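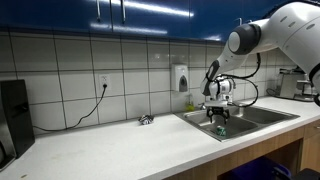
*Robot arm over the left basin of a double sink.*

# Week 6: Quests, maps and the urge to wander

Hi all — these are my notes from the open-world session, cleaned up a bit (but only a bit!). We'll keep using *Morkwood* as our main game, so if you haven't left the starting valley yet, please do that before we meet again.

## Where I started

I put the *Morkwood* map up and asked you where you'd go first. Almost everybody picked the tower on the ridge, and I'd have picked it too. A tower is tall, it's lit from behind, and you can see it from the first campfire. Designers often call something like that a landmark, and the trick is old: theme parks do it, and so do cities.

Then I turned on all the map icons. There are 200 of them! Suddenly the room stopped talking about the tower and started talking about clearing the list. I want you to hang on to that feeling, it's most of what your essay is about.

## Pull and push

Two words I'll keep using:

- **Pull**: something in the world makes you curious (smoke, a strange noise, a door that's a bit too fancy).
- **Push**: the interface tells you to go (a marker, a quest log, a percentage).

Most big games use both. *Barnura* leans hard on pull, and has no minimap at all for the first region. *Kahraman* is nearly all push, with 56 side quests listed in the log from the moment you reach the capital, and I still had a great time with it.
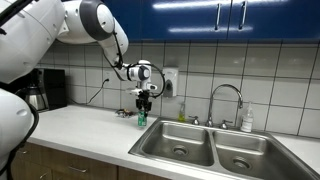
*White arm reaching across the counter toward the sink.*

## Side quests that earn their place

Aslı Taşdemir asked a good question after class: is a fetch quest always lazy? I don't think so. The ferry quest in *Morkwood* is a fetch quest (go get the rope, bring back the rope), but the walk takes you past the flooded chapel, and you come home with a question you didn't have before. Compare it with the herb quests in *Kahraman*, where you could swap any field for any other field.

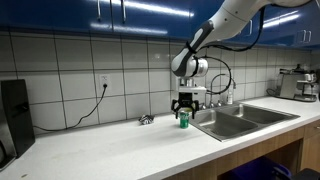 Try that swap test on whatever you're playing. If you can move the quest to a different spot and lose nothing, the world is just wallpaper for it.

## For next time

Play up to 20 minutes of *Barnura* with the quest log closed. Write down each time you change direction and what made you do it. Messy notes are fine, mine are terrible. Bring them on paper, please.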